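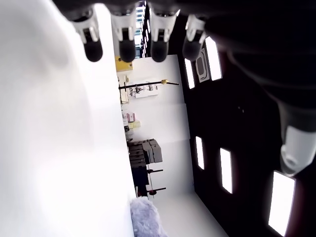
The Board of the Gukcombe Trail District met in regular session at 6:30 p.m. in the lower hall to take up the replacement of marker posts on the Curkside Trail. A quorum was present. The Chair asked that the color question left open in November be settled first, as the order could not be placed without it. Members had asked for a light post with a dark top that would show against both snow and brush. The pairing agreed on is the one seen on the fingers of the robotic hand at the head of these minutes, white along the length and dark at the rounded tip. A brown post with a yellow band, put forward at the last meeting, was withdrawn.

Minutes of the November meeting were approved with one correction. The entry on the Tolentino Street gate should read "closed at dusk" and not "closed at 5 p.m."

Marker posts. The District Manager reported that the fall survey found 211 posts standing between the Gukcombe trailhead and the county line. Of these, 74 are rotted at ground level or lean badly enough to be misread at junctions. The worst stretch is north of the culvert, where the soil stays wet until late spring. The Manager recommended replacing the 74 in one order and leaving the rest for the next survey. A member asked whether recycled plastic had been priced. It had, but the supplier requires a larger minimum order than the District can use. The Board voted to buy treated wood posts, with painting to be done at the District shop before delivery to the trail. The motion carried, with one member voting no.

Installation. Two quotes were received. Stivow Fence and Grading offered to set the posts in gravel and haul away the old ones. The second quote did not include hauling. The Board accepted the Stivow quote, subject to proof of insurance. Work is to begin once the ground can be dug – most likely in April – and the contractor is to keep one lane of the trail open at all times.

Tolentino Street gate. The latch has been replaced and the gate now closes without being lifted. The neighbor to the east has asked that the gravel washed onto the driveway be removed. Staff will do this before the next meeting. The request for a second trash can at the gate was tabled.

Parking. Overflow parking on the shoulder was discussed at length. The Manager presented a sketch for angled spaces along the north side of the lot. Members were concerned about turning room for horse trailers. The sketch was sent back for changes and will return in February.

Budget. The Board moved about $3000 from the mowing line to the signs and markers line. Paint and brushes are to be charged to shop supplies as before. The motion carried unanimously.

Public comment. One resident asked that dogs be leashed at the picnic area and was referred to the posted rules. Another resident spoke in favor of keeping the bench at the overlook where it is. The Board took no action on either matter.

The meeting adjourned at 8:10 p.m. The next regular meeting will be held in January in the lower hall.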